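Tullex Under-Desk Cable Tray
Item no. 366
Sold by Hanby Office Supply, Bromitstead

The Tullex tray screws to the underside of a desk or workbench and holds power strips, adapters and spare cord up off the floor. It is a steel wire basket with a powder-coated finish, sold in black or white. Screws and two mounting brackets are in the box.

Specifications
Length: 800 mm
Maximum load: 8 kg
Minimum desktop thickness: 25 mm
Finish: black or white powder coat

The basket is open at both ends, so cords can enter from either side. A strip with a right-angle plug will fit if it is laid flat. Large laptop adapters should go in first, with thinner cords on top. 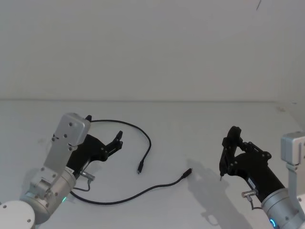

Fitting takes a drill, a pencil and a Phillips screwdriver. Hold the brackets against the underside of the desk, mark the holes and drill pilot holes no deeper than the screws supplied. Unplug everything before you start. Do not mount the tray to glass or to a hollow-core top.

Sit-stand desks need extra slack. Raise the desk to its full height, check that no cord is pulled tight, and then tie the bundle to the leg. The tray does not include ties. We stock the Hồ hook-and-loop roll, which can be cut to length and reused.

Orders placed before noon ship the same day, Monday to Friday. Unused trays can be returned in the original box. The white finish was out of stock in March and is available again.
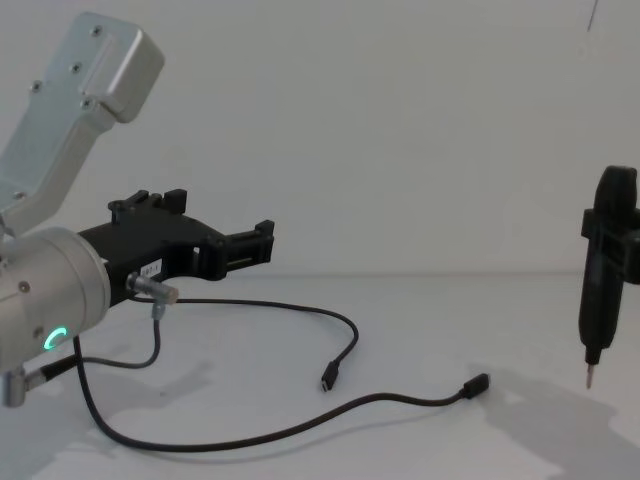 Can I join two trays end to end on a long desk?
Leave a small gap between them and run the cords across it. The trays do not lock together, and each one needs its own pair of brackets.

Replacement brackets and screws are sold separately at the Hanby parts counter.

Page updated June 11, 2019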